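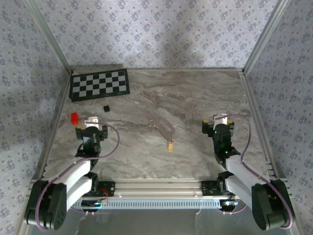 Vimotholm, sample corner

September 2024

Quick page, more to come when I get a minute. Marble-pattern top, gray and beige, with the veins running mostly on the diagonal. Browner toward the back, paler up front. I like the back half better, Margit Holmgren wants it all pale. We'll see.

Wallpaper is the lavender-gray with little flower clusters, same on all three walls. Metal posts in the corners, silver rails down both sides.

Checkerboard in the far left corner. Red block near it, very brite against the gray. Small black one too.

Order no. 646 if your asking about the paper.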